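Hi Raphaël,

Okay, progress report time! You asked me to keep it short and I'll try, but we've had a busy winter at Flitis and I have a lot to get through.

The big one first. The girls' hockey program at the Dasside rink is up and running, and we've filled every slot on the Saturday session. We're at 4 squads now, which is one more than I put in the grant application, and the under-12s are the reason (their coach keeps saying yes to people). Ice time is still our biggest cost. The rink put its hourly rate up in October, so I moved $900 over from the travel line to cover it. You okayed that by email but I'm putting it here so it's in the report too.

Spending to date is $3,742 out of the first payment. Most of that is ice, then goalie gear, then the bus to Rellolora. I still owe you two receipts for the bus. The company sent them to my old address and I'm chasing. 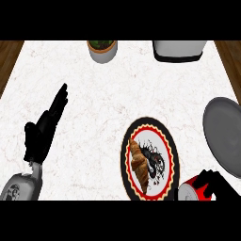
Computer rendering: marble countertop with a potted plant.

Speaking of Rellolora, the away weekend went better than I dared hope! We played 6 games over the two days, won a couple, lost one really badly on Sunday morning when half the team was still asleep, and came home with a very small trophy for fair play that the girls have been passing from house to house. Three parents asked me on the bus about helping on the bench next season. I've signed them all up for the first-aid course before they can change their minds.

What hasn't gone so well: the skate-lending closet. I promised you it would be open by now and it isn't. We have the skates (lots of big sizes, hardly any small ones) but the sharpening machine from Voyle arrived with the wrong plug and the replacement part is on back order. For now I'm driving skates across town to get them done, and that's slow and eats up my Thursdays. I'd like to keep this goal in the plan and just push the opening back to the fall.

Coming up next: spring tryouts, the end-of-season scrimmage against the parents, and a meeting with the rink about next year's schedule. I'm going to ask for an earlier slot for the little ones, who are wiped out by the time they get on the ice.

Call me if any of the numbers look off. The second payment form is filled in apart from your signature.

March 2022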